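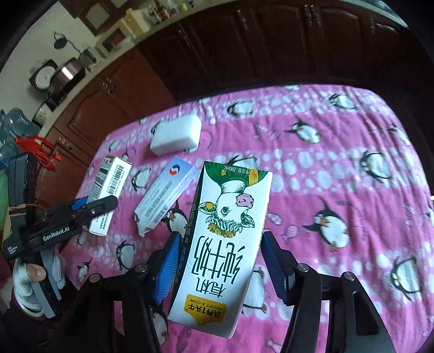 Reader comment, first one in: the last version of this list skipped the garage-to-house door completely, and ours failed on it at final. Self-closer was in a bag in the kitchen drawer. Please add it.

Added. See item 9.

PRE-CLOSE WALKTHROUGH CHECKLIST, CUSTOM SINGLE FAMILY
Plundley lot, Devura plan, two story
February 2025
Mark OK / FIX / NA. Comments after each. Initial at the bottom.

OUTSIDE

1. Grade falls away from foundation, all sides
FIX. Low spot by the AC pad. Needs a load of dirt, not a shovelful.

2. Downspouts tied in or splashed out
OK. Rear left one loose at the elbow, two screws.

3. Address numbers readable from the street
FIX. Behind the shrub. Move shrub or numbers, buyer's pick.

4. Front steps, riser height even
OK. Measured twice. Top one is tight but inside tolerance.

5. Handrail, front, solid under a hard pull
FIX. Wobbles at the bottom post. Ojeda set it, Ojeda comes back for it.

6. Deck ledger bolts, flashing behind
OK on bolts. Flashing not visible from below, need the framing photos before I sign this line.

GARAGE

7. Overhead door reverses on a 2x4
OK.

8. Photo eyes, height and alignment
OK. Left bracket bent a little, still works.

9. Door to house: self-closing, latches by itself (NEW)
FIX. Closes, doesnt latch. Hinge tension, then recheck with the house closed up and the furnace fan running.

10. Drywall taped at shared wall, no open holes
FIX. Gap around the central vac pipe. Fire caulk.

INSIDE

11. Smoke and CO alarms, all floors, interconnected
OK. Pressed the hall one, all of them went off. Dust cap still on in bedroom 3, pulled it.

12. Stair guard, main run
OK. Nice work, this one.

13. Window fall protection, upstairs
FIX. Limiter missing in bedroom 2. Rullau says on order, arriving March. Not good enough, put in a temporary.

14. GFCI, kitchen, baths, laundry, outside
OK except the back patio, trips and wont reset. Electrician.

15. Water heater: pan, drain, relief line
OK. Relief line ends where it should. Set too hot, turned down.

16. Range anti-tip bracket
FIX. Bracket on the floor behind the range, still in plastic. Same thing on the last Devura.

17. Attic hatch gasket and insulation
OK. Access light works.

PANEL

18. Every breaker labeled
FIX. Three say "spare" and are not spare. One says "plugs". Which plugs.

19. Clear space in front
OK. Shelving crew has been told, keep it that way.

20. 100 amp subpanel, bonding
OK per electrician. Did not open it myself.

COMMENTS

Lot 22 had the same loose front rail. Same crew, same bracket. Somebody check lot 64 before they paint over it.

Fixes in 5, 9, 13 and 14 hold the close. The rest can go on the punch list, but not past the one month visit.

Holdback stays at $3000 untill the grade is done. Dont release it on a photo, go stand there after rain.

Recheck needed on: 1, 3, 5, 6, 9, 10, 13, 14, 16, 18.
Keys back in the Plundley lockbox, not the trailer.

Inspected by: ____
Recheck by: ____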